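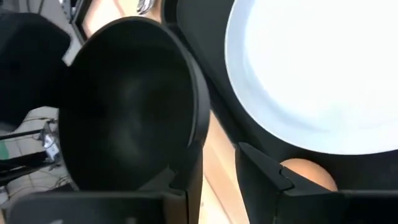 In praise of the big black bowl

If you only have room for one large bowl in your kitchen, make it a black one! I know, I know, everybody has white, and white is lovely for soup, but I have been cooking out of a deep black bowl since March and I'm completely won over. Noodles look wonderful in it. So does a plain green salad, or a heap of clementines, or the last of the rice with an egg on top. Colours simply jump out at you.

A deep one earns its shelf space, too. You can toss a salad properly without half the rocket landing on the worktop, and bread dough has somewhere to go when it rises. Mine takes enough dough for 16 small rolls — I've tried 20 and regretted it.

A few things I've learned along the way. Matt black shows flour, hard-water marks and greasy fingerprints far more than a shiny glaze does, so dry it with a soft cloth straight after washing. Go easy with metal spoons, which can leave silvery streaks (a paste of bicarb and a drop of water shifts most of them). And check the inside under a good light before you put it away. Dark bowls are terribly good at hiding a smear of dressing, and I have been caught out more than once when friends came round.

Our spring kitchen swap is a great chance to try one. Last time we had 48 bowls, dishes and jugs change hands in a single afternoon, and I came home with a beautiful blue jug I use every day. Bring anything clean and unchipped to the hall on Dradell Road. Doors open at 2 o'clock, and tea is 30p a cup, with cake if Prokolby Bakery come up trumps again. If you're bringing something very big or heavy, there's parking for eight cars round the back.

Next month: pudding basins, and what to do with the one that has lost its lid.

Marlene Bouchard

Comments (3)

Pat W.
Agree about the flour! I do my pastry in a white bowl and keep the black one for serving. Is the swap cash-free again?

Marlene Bouchard
Yes Pat, all swaps, no money except for the tea.

Verkport Gran
Lemon juice works on spoon marks as well. Rinse it off quickly though. I have two casserole dishes to bring, one with a lid.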